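Gripper day at Zavdale: a visit report

I'd been looking forward to the Zavdale open day since the sign-up page went live in December, and it was worth the early train. The doors opened at 9 and there was already a line down the hall, mostly people from small labs like ours plus a few packaging folks in steel-toed boots.

The idea of the day is simple. You get a bench, a tray of things to pick up and a stack of grippers, and you're left alone with them for as long as you like. No sales pitch, no slides until after lunch. The staff wander past and answer questions (very patiently, in my case).

I started at the Stulach bench, with the two-finger parallel gripper we've all seen in the catalogue. It's quick and it feels solid. The jaws close with a satisfying little tick, and the controller picked it up the moment I plugged it in. My only grumble is the stroke. Anything wider than a coffee tin and you're out of luck. They had a counter running on the screen, and it was at 451 grasps by the time I handed it over to the next person.

Next was the Verbruggen arm with its suction head, and I'll admit I had it pegged as the boring one. Wrong! It lifted flat boxes all morning without a fuss, and the people running it let us change the vacuum level from a dial on the bench. I spent far too long stacking cartons with it. On fabric it was hopeless, as you'd expect, though a fellow visitor got a folded tea towel a few centimetres up before it let go.

The part I'd really come for was the Winulis hand-held. You hold the gripper yourself, with its own camera looking out over the fingers, and work through your tasks the way you'd want an arm to do them later. I was given 5 practice runs before anything was saved, and I needed all of them. The trick is to slow down. I kept moving at normal human speed, and the marker tracking didn't like it one bit — once I eased off, the finger positions on the monitor settled nicely.

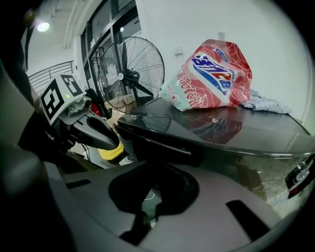 Bags are a different game from boxes. The contents shift, the plastic folds where you don't want it to, and a grip that felt fine at the start can feel wrong halfway up. I liked the curved pads for this much more than the flat ones on the Stulach. My wrist was less keen, and I'd want a break every ten minutes or so if I were doing it for a full shift.

The afternoon talk covered how many recordings a single task needs. The speaker's team had started with 400 and ended up doubling to 800 after they moved to a second room with different lighting, a useful thing to hear before we plan our own.

I've asked for a loan of the hand-held for our lab, with both sets of pads. If you're thinking of going next time, bring your own objects and get to the Winulis bench before lunch.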